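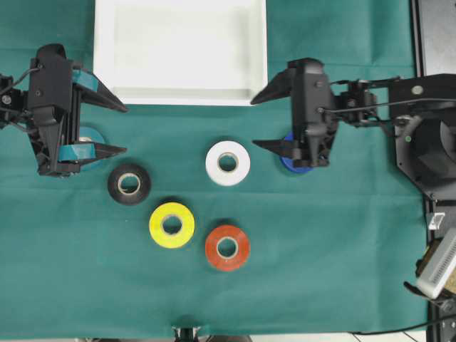
Lasberg Writers' Circle - Short Fiction

The Tape Drawer

My aunt left me the shop in Prikdale and everything in it, and the letter from the solicitor put a value on the lot of 3,531 pounds. I read that number several times on the bus. It seemed to me a number somebody had arrived at by getting tired.

The shop had sold ribbon, wrapping paper, string, luggage labels and tape. I had been inside it perhaps a dozen times as a child and remembered it as enormous. It was the width of two parked cars. The window still had a card in it promising a sale in January, though it didn't say which one.

I had taken a week off to clear it. My plan was to be ruthless and finish early, and I'd brought one box of bin bags, a flask and no sentiment at all.

The paper went quickly. So did the labels, which had gone brown at the corners and smelled of cellar. By the afternoon I had reached the long cabinet behind the counter, and in the bottom drawer of that I found the book.

It was a stock book with a hard cover, and every page was ruled in my aunt's hand into columns. Date, colour, width, and then a last column with no heading. I took it for a price code to begin with. Shopkeepers used to have those, a word with ten letters that stood for the numbers, so they could haggle without giving themselves away. But the last column had sentences in it.

Yellow, it said, on the first page I opened. Will be wanted by someone leaving. And further down: Black. Do not sell to the brothers. And then: Orange. Keep by for the wedding, they will run short.

I put it down and had some tea. My aunt had been a sensible woman who did her own accounts and disliked weather forecasts. She wouldn't have horoscopes in the house. I couldn't see her sitting at that counter telling the fortunes of sticky tape.

The woman from the bakery next door came in while I was sitting there. She had brought me a roll with cheese in it and clearly wanted to see what I was throwing out. She saw the book before I could shut it.

"Oh, you've found that," she said. "She was never wrong, you know."

I asked her what she meant by never.

"Well, the wedding. They did run short."

I said that people at weddings generally run short of something, and that if you kept a drawer full of tape and waited long enough you could be right about all of it. She gave me the look you'd give a child who has asked how much the present cost. Then she told me about the brothers, who had fallen out over a boundary and marked the line across their mother's kitchen floor with black tape, and lived either side of it until the house was sold. They'd bought the tape in Benditen, she said. My aunt wouldn't serve them.

"So it made no difference," I said.

"It made a difference to her."

She left me the roll and took a ball of string.

I am not somebody who can leave a thing like that alone. I fetched a bit of green cloth out of the back room, the colour of a swimming bath, and spread it over the counter so I could see what I was doing. Then I got the last of the tape out of the drawer and started matching it to the book. If there was a trick I wanted to know what sort. Either she had written the sentences in afterwards, in which case the ink would differ, or she'd made them so broad that anybody could climb in.

The ink didn't differ. I looked at it under the lamp until my eyes ran. That proved only that she owned a lot of the same pen.

They weren't all broad, either. Entry 322 said: Red, narrow. For the gate at Zapata, second bar from the top. Zapata was a bungalow on the Lasberg road, named by a man who had seen a film. I drove out there the next morning, telling myself that I needed more bin bags and it was on the way, which it wasn't. There was a gate. The second bar from the top had been mended at some time and painted over, and under the paint was a lump that might have been tape and might have been anything. A dog came out and I went back to the car.

Gates break, I thought. Top bars get leaned on and bottom bars get kicked, so it would be one in the middle. I was quite pleased with that until I got to the roundabout and started wondering how she had known about the gate at all. Then it came to me that the man had probably walked in and told her. He'd have said what it was for, as people do, and she'd written it down. Wanted for, and not will be wanted. I felt a good deal better, and I went through the whole book again that evening with this in mind.

It worked for more than half. For the others it would not work however I held it.

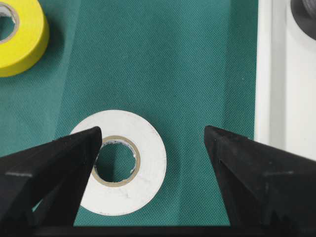

The one that bothered me most was white. It was 606, the last line she had filled in, and the handwriting was worse than in the rest. White, wide. Then, in the column with no heading: She won't believe a word of it. Let her have it anyway.

I went over this as coldly as I could. She knew I was getting the shop, having made the will herself. She knew what I was like. I had told her at the age of nine that the tooth fairy's writing slanted the same way as my mother's, and she had laughed until she needed to sit down. So it wasn't a prophecy. It was a woman writing down what her niece would say, which I could have done myself for half the bus fare.

I told the bakery woman all this when she came round for the labels. She listened very nicely.

"And what did you do with the white one?" she said.

I said I had used it to close up the boxes, naturally, as I'd forgotten to bring any.

"All of it?"

There was some left, as it happened. I had stopped at 34 boxes, and the last of them was the one with the book inside, which I had meant to put out with the rubbish and which was standing by the door with my address on it.

She asked if I wanted a hand carrying that to the car. I said I could manage.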